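I've gone down a rabbit hole with the Plenda street library, and I blame Yaryna Zhuravel. She dropped off 50 paperbacks in May and I've read 4 of them already (all crime, all set somewhere freezing).
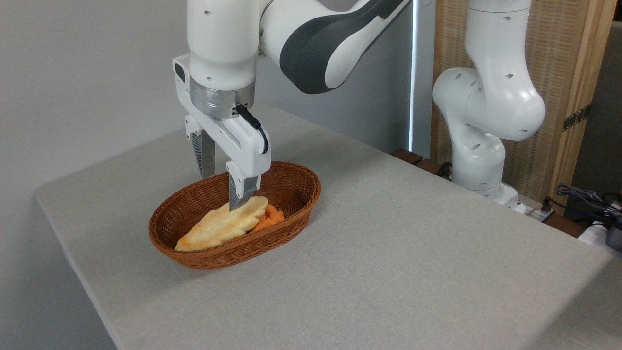
My favourite so far is a battered old space mystery with a coffee ring on the cover. The ship's crew grumble their way across the galaxy, and I kept picturing the cook's helper as a glossy white arm with two fingers pointing straight down — very handy for dumplings! Oi-ling Ko has dibs on it next, then it goes back on the shelf for whoever fancies it.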